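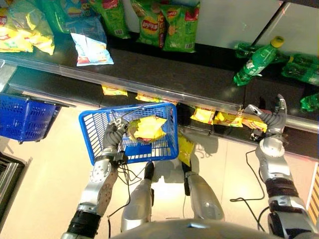 Hola a todos, tengo una duda de principiante con los estantes de mi tiendita y a ver si alguien con más callo me echa una mano. Abrí en noviembre, un local pequeño, con un solo mueble negro para botanas y refrescos, y no consigo que se mantenga presentable ni una mañana entera. Arriba tengo las bolsas verdes de Lay's con los refrescos al lado, y ya ven cómo acaban las botellas verdes, varias acostadas y una ladeada. Las bolsas amarillas del nivel de abajo, en cambio, aguantan bastante bien en su fila. ¿Cómo acomodan ustedes las papas para que no se vayan de lado? ¿Y conviene tener bebidas y bolsas en el mismo nivel o mejor las separo? El estante mide 70 cm de ancho, por si sirve. ¡Mil gracias de antemano y perdón por el rollo!
Publicado el 2/22/20 en Comercio de barrio

3 respuestas

Respuesta de Clulen (la más votada)
¡Bienvenida al gremio! A mí me pasó lo mismo los primeros meses, así que paciencia. Yo bajaría las botellas al nivel inferior, de pie y bien pegadas unas a otras, con un separador de acrílico entre ellas y las bolsas. Si son de litro, más todavía, porque 1000 ml arriba pesan lo suyo y cuando una se cae arrastra a las demás. Las papas van mejor arriba, paradas, con el logo al frente y un tope detrás (yo uso cajas de cartón dobladas, no se ven y salen gratis). No las aprietes demasiado, que se arrugan y luego la gente piensa que son viejas. Y ya que tienes la tira transparente de precios en el borde, aprovéchala y pon cada etiqueta justo debajo de su producto - así, cuando algo se mueve, sabes enseguida adónde regresa. Yo doy una pasada al abrir y otra a las 14 h, después de la salida de la escuela, y con eso me basta.

Respuesta de Grirnen
separadores, los venden en cualquier lado

Respuesta de Weletti
Coincido con lo de los separadores, aunque los empujadores de resorte también ayudan mucho con las botellas. Con las bolsas no me funcionaron, las aplastan. En mi negocio los puse solo para los refrescos de 400 ml y muy contenta - los grandes los dejo en el piso, en su reja, y se venden igual.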